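Hanbridge workshop notebook
February 10, 2018
Entered by: Venckus bench

Colour check on the Besinach monitor before it goes back on the wall. Warmed up to the usual point, backlight at 145, gamma preset 2. Reds looked heavy against the Tikia reference panel, so I ran the same grey ramp on both.

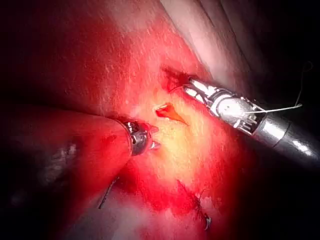
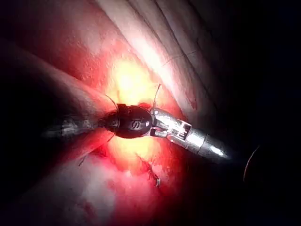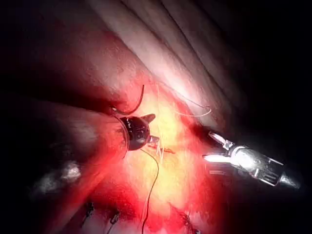
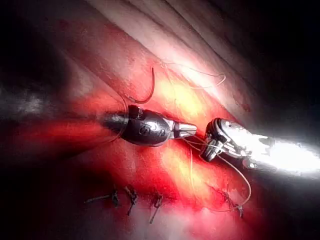 Instruments over tissue, with bright highlights on metal.

Highlights clip early on preset 2. Preset 6 holds them but lifts the blacks. Went back to 2 and dropped contrast one step. Dark corners still block up.

Fan noise unchanged from November. Hours counter reads 3000, so the backlight is due. Replacement not in the drawer; ordered. Left the input cable labelled and the stand bolts finger tight.

To do: repeat the grey ramp with the room lights off.

Contact the workshop | © 2018 Hanbridge | Back to top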